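September 26, 2020

Three evenings on the gripper and I finally have both fingers on. I've been calling the whole thing Flillum since February, and Perrine has given up asking why. She lent me the good hex keys again (the Pritalport shop only has the chewed-up set) and went home before I dropped a screw behind the radiator. Still back there.

The pads were the slow part. I cut the first pair too short, swore a bit, cut another pair. One corner is a little ragged and I'm leaving it! Évan says trim it flush or it'll peel. Maybe in the winter.

Tomorrow is wiring, if I can find the 20 zip ties I know I bought. I want to close it on something soft first, a sponge maybe, and work up to an egg. I also still owe Pruvost an answer about the motor, and I keep not writing it.

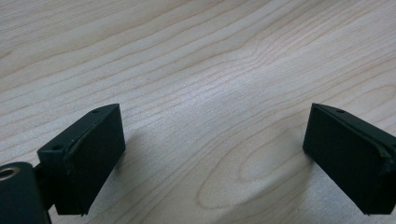
1 min read

Fingers wide open over the table, a bit of dust on the black pads already. I like how chunky they look against that pale wood -- the little screw holes too, which took me forever to line up. Need to write down the spacing before I forget it. Bed now.

13 shares · 3 comments

Évan Le Goff: Trim the corner.

drercombe_dan: What glue are you using on the pads? Mine slide off after a week.

Perrine Lebrun: I want my hex keys back before the egg test, please. And I'm coming to the egg test.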